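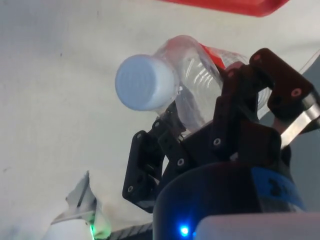 How much does a robot cost? Kids ask me that more than anything else, and my answer is always "which part?" When our club at Kiltmont planned its budget, I thought we'd buy one arm and be done. Nope! The arm was $3576. Then came the gripper, the part that does the grabbing, and that was another $2151. Look at all the little screws and black plates in a gripper like the one squeezing that water bottle, and you can see where the money goes – somebody has to make every piece and fit it together.

So now I make a list before I shop. A budget is just a plan for your money, same as when you save up for a bike and remember you'll need a helmet too. On my list I put the big stuff first, then the boring stuff: cables, spare screws, tape. I saved $200 for the boring stuff and spent $232. Oops.

My friend Hadiza Osagie taught me a good trick. Before you pick a gripper, write down what you want it to hold. A plastic bottle can get crumpled, a block of wood won't, and an egg – well, you know about eggs! Some grippers cost more than you need for the job.

Try it at home. Pick a chore for a robot and write down every part you'd have to buy.

Home Stories Ask Us For Grown-ups
Filed under: Robots and Money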